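作業部屋の片づけ、1月28日の分。思ったより長くなったので続けて書きます。

まず小物から。引き出しに散らばっていた黒いゴム足みたいな部品を缶に移した。ピンクの縁の缶で、中は銀色の地金のまま。置くと音が響くけど、底が光るので小さい物が見つけやすい。 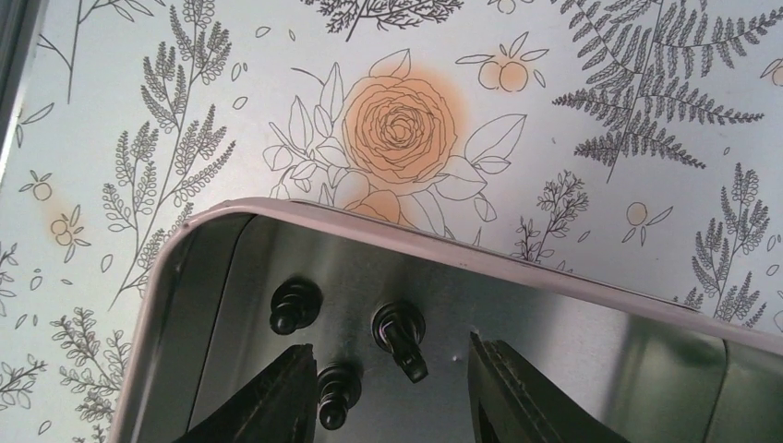

同じ部品は袋にまだ残っている。Fandutero の棚を買ったときの余りで、使い道は決めていない。とりあえず捨てない。

次に壁まわり。花柄はシダとバラ。線画っぽいグレーにオレンジが少し入るだけなので、物を置いてもあまりうるさくならない。柄は5月に Szalai の見本帳から選んだ。候補は7つあって、最後は2つで迷った。もう片方は青い小鳥だった。

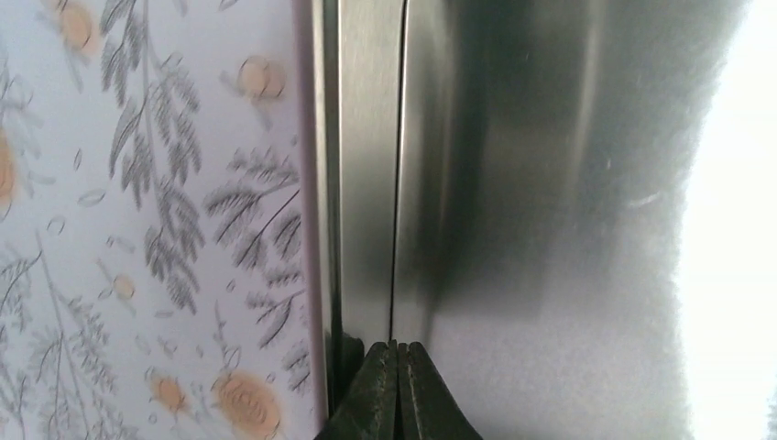 花柄の横はステンレス。

金属と花柄は合わないかと心配していたが、グレー同士でわりとなじむ。ステンレスのほうは指紋が目立つので、乾いた布で拭いてから物を戻すことにした。

上のほうも掃除した。天井ぎわのレールは溝にほこりがたまる。掃除機のノズルは入らないので、割り箸に布を巻いて溝に沿って動かす。脚立を三回移動した。
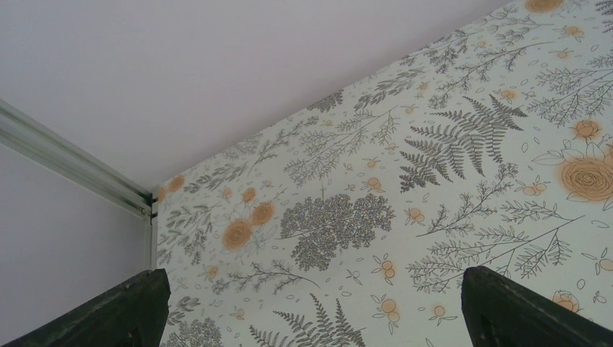

角のところは細い縁材が入っていて、壁紙の端はその下に収めてある。貼るときに一番時間がかかったのがここ。柄合わせは途中であきらめた。近くで見るとずれているが、普段は気にならない。

壁紙の糊は Tellach のを使った。のびはいいけど乾くのが早い。急いで貼る人には向くと思う。追加で買った分は送料込みで563円。

物をどけたら柄がよく見えるようになった。個人的にはバラよりシダの葉のほうが好き。葉のぎざぎざが細かく描いてある。 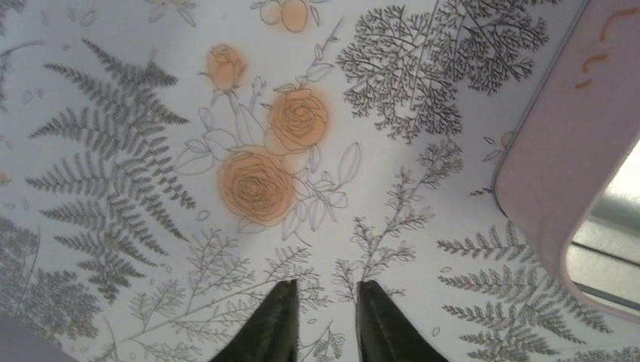

シダの葉とオレンジのバラ。

残りは布の箱と延長コード。箱は9個あるので明日以降にやります。缶のふたが見つからない。たぶん箱のどれかに入っている。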